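Parveen Kodikara @parveenk
Ok thread. Growing out a fringe. Month 7. I have Opinions

1/ Started in October after a bad trim at Dewan on the high street. Not their fault, I asked for it. I said "shorter" twice. Who does that

2/ First few weeks fine. You just look like you've got a slightly long fringe. People say ooh have you done something. No Susan I have stopped doing something

3/ Then it gets to eye length and stays there for what feels like a year. In the eyes. In the soup. Caught it in my coat zip on the way to work, had to stand at the bus stop bent over til it came free

4/ Clips. Bought 14, can find 3. Where do they go. Checked down the sofa, found a fork

5/ Drita says sweep it to the side and use wax. Tried the wax. Looked like I'd been rained on by a chip pan. Washed it twice and it still wasnt out by teatime

6/ Brushing is its own thing now bc it tangles at the sides where it rubs on my glasses. Swapped to a detangling one and start at the ends, then work up. Dry first, then a bit of conditioner if its bad
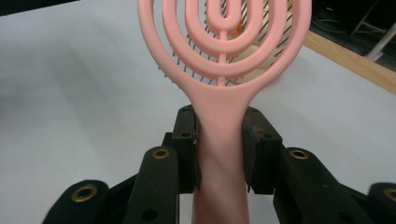
pink, rings, bristles. team detangler

7/ Do NOT do it straight out the shower in a rush. Learned that the loud way

8/ Someone asked about trims. Yes still get them! Every couple of months, back and sides only, tell them hands off the front. Say it before you sit down. Shiuli at Gerwood does mine now and she listens, booked in for 7.45 before work

9/ Plaits are the other thing thats saved me. Little one along the hairline, pin behind the ear, done. Took me ages to learn, I kept losing track of which strand was which. My niece can do it in one go watching telly. She is nine

10/ Also hats. Just hats. Whole of January was a hat

11/ The in-between bit round the cheekbones is where most people crack and cut it again. I had the kitchen scisors in my hand at 11 at night. Put them down, went to bed, was glad in the morning
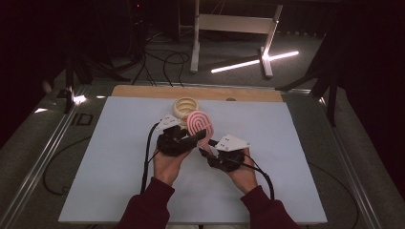
pink and white swirl, both hands on the job

12/ Where I'm at now: bottom of my nose. Tucks behind one ear and not the other. Left side grows faster, is that a thing? Sreekumar reckons its how I sleep

13/ Plan is chin length by summer, then decide. Might hate it. Might cut a fringe back in, dont @ me

14/ If you're at the eye stage right now, get a decent clip and keep going. Replies open for wax recs that arent chip pan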